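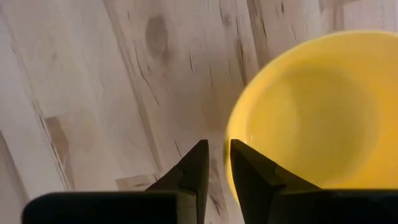

Slide 1: Yellow bowl on a pale wood floor.

Speaker notes, Fladton Library evening talk, 20/11/2021
Color in small rooms

Wait for the side door to close before starting. Lights stay up for the first part.

Welcome, thanks for coming out. I paint houses for a living, inside work mostly. Tonight is about choosing color for small rooms and why the card from the store so often lets you down. Questions at the end, but stop me if a word makes no sense.

Slide 1. Leave it up while I talk. A curved surface in one plain yellow goes darker toward the middle. Same color, less light. Walls do this too. The corner behind a door will never match the wall across from the window, and a second coat won't change that.

Slide 2. The Tedirari house. Back bedroom, 144 square feet, one window facing north. The owners picked a gray from a card and it went blue on the wall. We repainted in a gray with some brown in it. Say that the first gray was a good paint and had no fault. Pass the two boards around now, start on the left side.

Slide 3. Test patches. Paint a board, not the wall. Two coats, edge to edge, no white border. Move it to each wall and look in the morning, at noon, and with the lamps on. Leave it up for 11 days if you can stand it. Most people decide after one evening and a third of my repaint calls come from that. (Check this before saying it. Maybe say "a lot.")

Slide 4. Bulbs. Change the bulbs before you change the paint. Warm bulbs pull a green toward yellow. Demo: lamp on the table, swap bulbs, hold the green board under each one. Let the first bulb cool, use the glove.

Slide 5. Ceilings. White ceiling with a strong wall color gives a hard line. In a low room, try the wall color at half strength overhead. Zindenari Hall is the one to mention, people here know it. The stairwell took 264 square feet of ceiling and we did it that way in March.

Slide 6. Cost. The whole Zindenari job came to $2,744 with labor. Paint was the small part. Sample pots are cheap next to doing a room twice.

Skip slide 7 if past the half hour. It's only the trim chart, and it's on the handout.

Questions. Likely ones: painting over wallpaper (usually no), matching old trim (bring a chip to the store), dark color in a bathroom (yes, with a good fan).

Collect the boards. Someone left a Saab with its lights on last time, so ask before everyone goes.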